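Decal film silvering over flat green — what am I doing wrong?

Mavis Crenshaw
4 June 2018

Building the Kowalczyk resin pumper, 1/25. Body is done, cab is done, and now the decals are killing me. Paint is Zonix dark green from the can, two coats, looks flat-ish when dry. Door shields went on fine but by the next morning there was a silvery haze under the clear film, both sides. Used setting solution. Used warm water with a drop of dish soap. Same thing.

I have one spare sheet and that's it, the company doesn't sell them seperately. Don't want to burn it. Do I strip the doors? Sand? Is it the paint or the decals or me? The gold striping goes on next and it runs the whole length of the body so if that silvers I might as well throw the thing in the trash.

Steinar Riis

It's the paint. Flat finish is rough when you get down to it, air gets trapped under the film, and that's your silver. You need gloss before decals, always.

Don't strip anything yet. For the ones already on: prick the haze with a brand new blade or a fine pin, lots of tiny holes, then brush on a bit of setting solution and leave it alone. Do it again next day. I've saved almost 30 decals that way over the years and lost maybe a couple. Won't be perfect up close.

For the striping:

Wipe the body down, let it dry.
Gloss clear, light coats, 12 hours between coats.
Let it cure a few days. Really. I know.
Trim the clear film as close as you can get to the gold.
Decals on, solution under and over.
Another gloss coat to seal, then whatever sheen you want on top.

Long stripes — cut them at the door lines and the compartment gaps. Way easier to line up than one long piece. Test the clear on a scrap of painted resin first, some clears craze that green. Ask me how I know. Did it to a tanker back in May.

Viola Ruggiero

just use floor polish, works fine for me. brush it on

Giorgia Messina

Agree with Steinar mostly. One thing tho, before you spray clear — if you want it smoother, polish the green with a fine pad, wet, light pressure. Don't go at the edges, resin corners rub through in no time and then you're repainting. I go over the big panels only and skip the rivets and hinges.

And check the age of your decal sheet. Old ones go yellow or break up in the water. Put a scrap one in first, the little number plate or something you won't use. If it shatters, a coat of decal film over the sheet, then cut each one out.
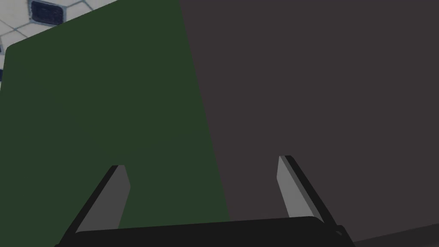 Plain dark green, no markings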